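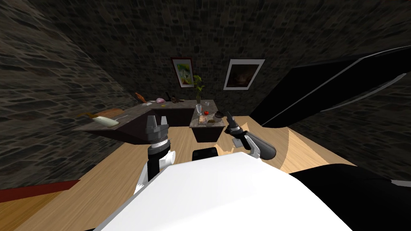
Gripper and wrist camera comparison, second review meeting
October 2025
Present: Tuấn Vi (chair), controls, simulation, purchasing, and the test bench team. Minutes taken by simulation.
Apologies: one from mechanical, whose written comments were read out under item 3.

1. Minutes of the last meeting

Agreed, with one correction. The March minutes say the Nerkenik gripper "performed better" in the kitchen trials. What was reported in March was that it finished more runs. The chair asked for the wording to be changed, as the longer sentence has since been quoted in two slide decks without the part about retries.

2. Where the simulated trials stand

Simulation reported that 485 runs have been completed in the kitchen room with the two-arm robot. Both candidates, the Nerkenik gripper and the Trorell gripper, have been through the same task list: reach to the island counter, approach an item, close, lift, put down. The controller was Picard throughout, on its default settings.

Controls asked why default settings had been used when the two grippers close at different speeds. Simulation said the plan agreed in the spring asked for defaults. Controls said that the plan was wrong, then, and that a slow gripper on a controller tuned for a fast one tells us mostly about the controller. There was some discussion. The chair's view was that the runs are not wasted but can't be used to rank the grippers, and that no ranking should go to the project board until the tuned set has been done.

Test bench asked how the friction values for the finger pads had been chosen. They came from the data sheets. Test bench said that data sheet values are measured on clean flat plate and that a tomato or a drinking glass is neither. Simulation accepted this and said that measured values would be used if someone would measure them. See actions.

3. Finger shape

Mechanical's written comments: the flat paddle fingers look sensible for trays and boards, less so for anything round. Mechanical doubts that a wide opening is worth as much as the supplier says, and would like to see what happens when an item is off centre before anybody talks about opening width again.

Purchasing said the supplier is willing to lend a curved pair. The chair was in favour, provided the loan carries no promise to buy. Purchasing will get that in writing.

4. Wrist camera view

This took up most of the meeting. The Nokex camera model has been placed behind and above the palm, looking along the fingers. The purpose of the item was to decide whether that view is good enough for the controller to line up a grasp without help from the head camera.
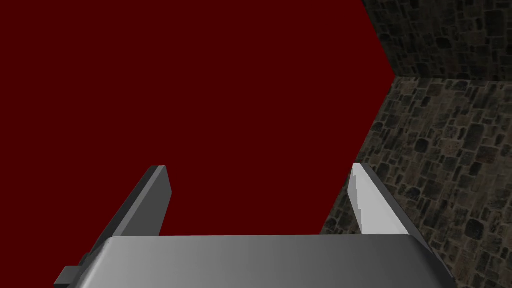
Wrist view with the fingers open and nothing held. Plain red surface behind, stone surfaces to the right.

Controls was not convinced. The palm housing takes up nearly the full width at the bottom of the view, and those pixels carry no information that the joint readings don't already give. Behind the fingers there was a large red area with no texture on it at all. A method that depends on matching features from one moment to the next has very little to hold on to there, and controls would expect the estimate to drift.

Simulation pointed out that the stone has plenty of texture and that a real room seldom has surfaces as plain as that red one. Test bench replied that real rooms have fridge doors, white worktops and painted walls, and that plain surfaces ought to stay in the test set. The chair agreed. The red surface is not to be given a texture to make the numbers look better.

The shading on the inside of the right finger was also raised. It is nearly white along the upper part and has a jagged, stepped boundary down its length. Controls thinks this could be taken for a real edge by the finger tracker. Simulation suspects the shadow settings and will look into it, but couldn't say how much of the tracking error it accounts for. Test bench asked that the answer be a measurement this time.

A proposal to move the camera forward by 3 centimetres was discussed. It would lose some of the palm from the view. It would also put the lens closer to whatever is being picked up, and mechanical has previously objected to anything mounted near the fingers. Left open.

5. Cost

Purchasing has a quote of 3561 euros for the Nerkenik pair with mounting plates. The Trorell quote has not arrived, despite two reminders. The chair did not want to compare a price with the lack of one, and the item was deferred.

6. Next round

Agreed to repeat 240 runs with the controller tuned separately for each gripper, items placed off centre in half of them, and retries reported in their own column. A run that needs a second attempt is no longer to be entered as a plain success.

Simulation asked for it to be recorded that tuning will take longer than the runs themselves. Recorded.

Actions

Simulation: check shadow settings and report tracking error before and after. Tuned runs to follow.
Test bench: measure pad friction on glass, glazed pottery and something soft.
Controls: write down what counts as tuned, on one page, before simulation starts.
Purchasing: chase Trorell; get the terms of the curved finger loan in writing.
Tuấn Vi: tell the project board there will be no recommendation this quarter.

7. Any other business

Test bench asked whether success in the kitchen room has ever been checked against the same task on the bench arm. It has not. To go on the next agenda as the first item after the minutes.

Meeting closed at ten to five.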